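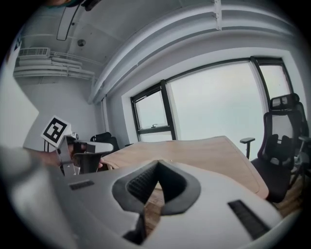
A break-top revolver is a hinge that has been asked to contain an explosion. The frame is cut in two ahead of the trigger guard, pinned at the bottom and held shut at the top by a latch, and most of what goes wrong in sixty years of use goes wrong at one of those two points. For the sighting section, picture a deep V-shaped notch with its point straight down, like the black-lined one up top, and shrink it until it fits across the top of a latch. The eye centres the front blade in the V. The eye is also supposed to keep the blade level with the shoulders of the V, and under stress it tends not to bother.

Week 8: Latches, extractors and sights
Course notes, B. Kasprzak

Corrections from last week
I said the Flolitz pattern had a side latch. It has a top latch. Three of you wrote to tell me so, and one of you enclosed a diagram.

Latches
The Ninitz stirrup latch is worked by the thumb and carries the rear sight on its back. This saves a part and means that any wear in the latch is also wear in your aim. Makers knew this and went ahead, as makers do.
The Hokar is a plain lift-up catch, cheap to make and easy to open, including when you would prefer it stayed closed.

Extraction
Opening the barrel pushes a star-shaped plate out of the cylinder and lifts all the cases together. At the top of the stroke a cam lets go and the star snaps back. If a rim slips under the star, the revolver will neither close nor open properly, and the owner learns some patience. Hold the muzzle down and open it briskly. Museum staff would like you to do neither with theirs.

Serial numbers
The Wijesinghe ledger gives two runs of the Ninitz, 1,856 in the first and 3,288 in the second. The numbering starts again at 1 for the second run, so a low number proves very little, whatever the auction catalogue says.

For next time
Read the handout on cylinder stops. Write 300 words on why the solid frame won out. "It was stronger" is a fine opening sentence, but it leaves you with 297 to go.
Drawings in pencil please - the scanner hates blue biro.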